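Glassware task passes the halfway mark

The Henare team has now recorded 1617 examples for the table-clearing set, which puts us a little over halfway to what Valtora asked for. Each example is one attempt, start to finish, with an operator guiding the arm by hand controls while the wrist camera records. Failed attempts are kept and labelled as such.

March was spent mostly on cups and plastic wine glasses. Stemmed pieces are slower than the rest, and operators have been asked to vary where they take hold - bowl, stem or foot - so that the model does not learn a single approach.

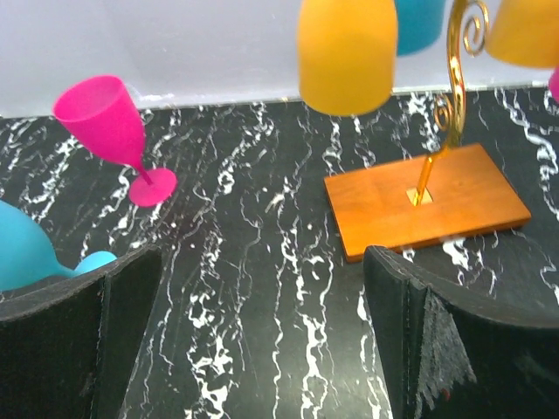 Wrist camera view: pink wine glass on its side, with the cup stand to the right.

Digby Ngata has gone through the first batch and rejected 53 recordings, nearly all for the same fault. The operator had started moving before the camera stream was running, so the opening second or two was missing. Please wait for the tone before touching the controls.

Two other changes apply from now on. Starting positions will come from the printed sheet, as too many layouts were looking alike. Sessions are also limited to 50 minutes, with a break before the next operator takes over.

The next training run on Serkamik will use everything accepted so far, and about 60 recordings will be held back for testing. Results will go in the Furura shared folder. Anyone who would like a slot at the controls can add their name to the rota by the lab door.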